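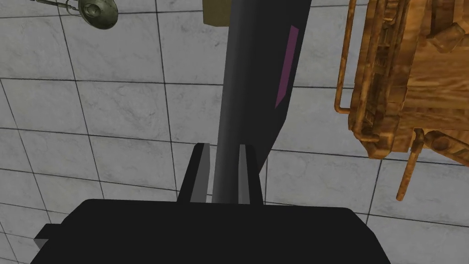 Solder balls up and won't flow on a silver bezel — what am I doing wrong?

Posted by Prulline

I've been making jewelry at my kitchen table since September, and I'm stuck on bezels. I cut my chips, flux everything, heat it up, and the solder rolls into a little ball and sits there. Three ruined strips so far! I'm using medium solder and a small butane torch. The ring base is pretty thick, if that matters.

Fiston

Sounds like heat to me. Solder runs toward the hottest spot, and I bet you're pointing the flame right at the bezel. Warm the thick base first, big slow circles, and leave the thin wire alone until the very end.

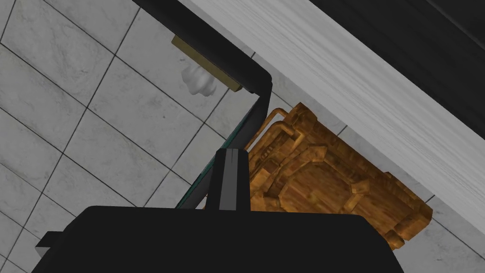 Once the flux goes glassy, come in a bit closer and keep moving. Also check your fit — if you can see light between the bezel and the base, solder won't fill it. I rub mine flat on sandpaper for a minute or so, then pickle and rinse before I flux again. And don't reuse the balled-up chips, cut new ones.

Vasis

Same thing happened to me, my torch was too small. Bought a bigger one for 50 bucks and never looked back. Good luck with the next one!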